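How Robots Learn From Examples

Think about how you learned to tie your shoes. Somebody probably showed you, and then you tried it many times. Some tries went well. Some ended in a knot. A robot can learn in a similar way, but it needs a lot more tries than you did.

What is an example?

For a robot, an example is a recording of one job from start to finish. The recording has two parts. One part is what the cameras saw. The other part is how the arm and fingers moved at each moment. When the two parts are put together, a computer can look for patterns, such as "when the cloth is here, the hand goes there."

A pile of examples is called a data set. The team at Trutarell has been building one about laundry. By 9 May 2026 it held 1454 examples, and the team plans to keep adding to it until September.

Why laundry?

Laundry is hard for robots. A cup keeps its shape when you pick it up. A shirt does not. It folds, stretches, and gets wrapped up with other clothes. Dark clothes are tricky too, because it is hard to see where one ends and the next begins.

A washing machine makes the job harder. The hand has to reach the round opening, take hold of some cloth, and pull without bumping the door or the rim. 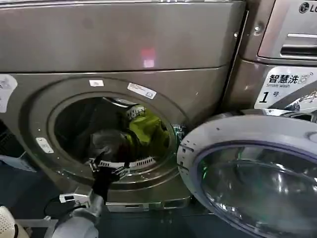
Who decides what goes into the data set?

People do. At Trutarell, a person watches every recording and chooses whether to keep it, label it, or throw it out.

That person is often Liis Siliņa. She writes a short label for each recording, like "pick up sock" or "close door." Labels help the computer know which job it is looking at. Nearly 42 recordings fill one of her working days. Each one gets watched 2 times – once at normal speed and once slowly.

Are mistakes useful?

Sometimes. If the robot drops a sock and then picks it up again, the recording shows how to fix a problem. Liis keeps those and labels them "recovery." If a camera stopped working halfway through, the recording goes in the trash.

Why not use the same shirt every time?

A robot that has only practiced with one shirt may not know what to do with a towel. So the team changes things. They swap the clothes, move the pile, and turn lights on or off. They also work in four different rooms.

After the examples are gathered, the computer practices with them. This part is called training. Then the robot tries the job with clothes it has never handled before, and the team writes down what happens.

Words to know

Data set – a collection of examples
Label – a short note that says what an example shows
Training – when a computer looks for patterns in examples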